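Pakon Park closure: has anyone with a June booking heard anything?

Started by teacupqueue
May 31, 2024

Right, I'm going slightly mad here. We've got two nights at the Pakon lodges in June and the park has been shut since the flooding on the lower car park, and I've had one email. One! It said they were "reviewing the position" and would be in touch. I've paid for everything except the meal plan and the train down to Horley, and the train is the bit I can't get back.

Has anyone got through to an actual person? The phone line plays the carousel music for ages and then drops you.

flume_dad
Same boat. I got through once, very polite lad, and he told me the staff find out when we find out. He said they get it off the website like everybody else. I felt rotten for ringing after that.

Zidska_Zoomer
I work there (rides, not saying which one) and that lad was telling you the truth. We had a letter when it closed and then nothing. The seasonal people on my team don't know if they've got shifts in June at all, and a couple of them moved to Horley for the job and are paying rent on it. So yes, I'm sorry about people's lodge bookings, I really am, but please go easy on whoever picks up the phone.

teacupqueue
Oh no, I didn't mean it to sound like that! I'd never have a go at the phone staff. It's head office I'm cross with. How hard is it to send a two-line update?

pennyarcade_pete
Unpopular opinion, but what do you want them to say? If they name a date and miss it, you'll all be on here shouting about that. My sister park pass got me 30 per cent off at Gebreyes last month and the queues were lovely. Go there.

flume_dad
With respect Pete, Gebreyes is four hours from me and has one decent coaster. And "we don't know yet, here's how you get your money back in the meantime" isn't a date. They could say that tomorrow.

Zidska_Zoomer
Flume_dad has it. Same goes for us. I'd sooner hear "no news until the middle of June" than hear nothing and keep checking my emails at midnight.

lodge_goblin
Mod hat on for a sec. The petition asking Pakon to publish a timetable is at 2,453 signatures, up 229 since I looked yesterday. It's pinned at the top of the board, so please don't post the link again in here. Also I've pulled together what people have had work for them so far:

1. Email the bookings address with your reference in the subject line. Replies are slow but they do come.

2. If you paid by card, ask your bank what they need from you before you cancel anything yourself.

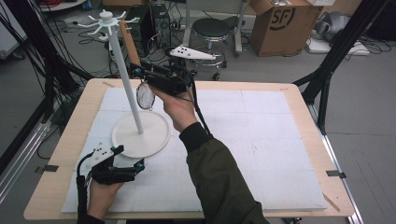 3. Annual pass holders, don't cancel your direct debit yet. One member did and lost the renewal price.

4. Keep your train and parking receipts somewhere sensible.

pennyarcade_pete
Number 3 was me, cheers for the reminder.

teacupqueue
Sorry Pete, that's rough. Ok, I've emailed with the reference in the subject and signed the petition. If they write back I'll put it up here word for word. Zoomer, I hope you all get your rotas soon x

Zidska_Zoomer
Thank you, that's kind. I'll post if we hear first, assuming I'm allowed to.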